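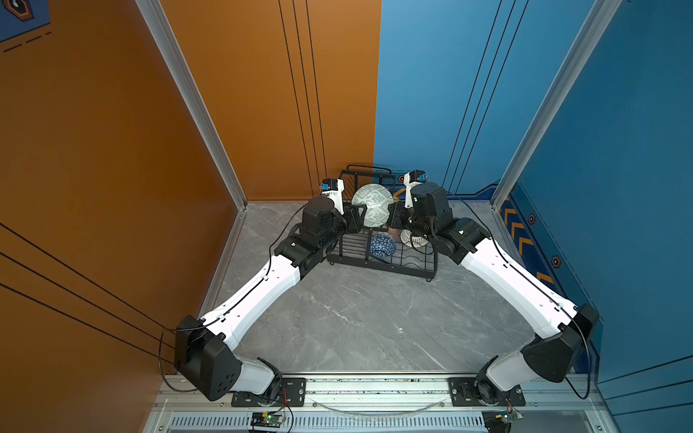

1/ ok dish rack thread bc three of you asked. black wire one, lives in the back corner now. big round plates go in FIRST. always. I will not be arguing about it

2/ used to do mugs first, then you're standing there Thursday night with a dinner plate and no slot left. hate it

3/ hold plates by the rim, both sides. greasy middle = you wash it twice. Ah-rin Son taught me this and she's broken 8 plates that I know of so she's learned teh hard way lol

4/ corner spot: good. nothing gets knocked off the edge and the marble look floor wipes up fast. downside is you have to reach for the back row

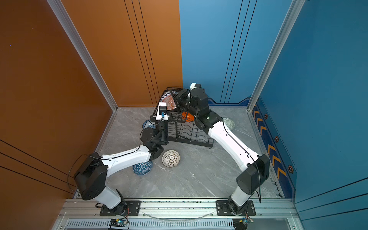 5/ back row = tall stuff. front = whatever you grab every day. bowls tilted, never flat, they hold a puddle

6/ someone asked about those Sterura drying mats. had one. smelled like a pond by November. just use a towel

7/ empty the thing before bed!! takes me roughly 75 seconds, timed it. if you let it pile up you end up rewashing forks at 7am which, no

8/ cutlery handles down, knives handles UP. pls. ok thats it, muting this, dinner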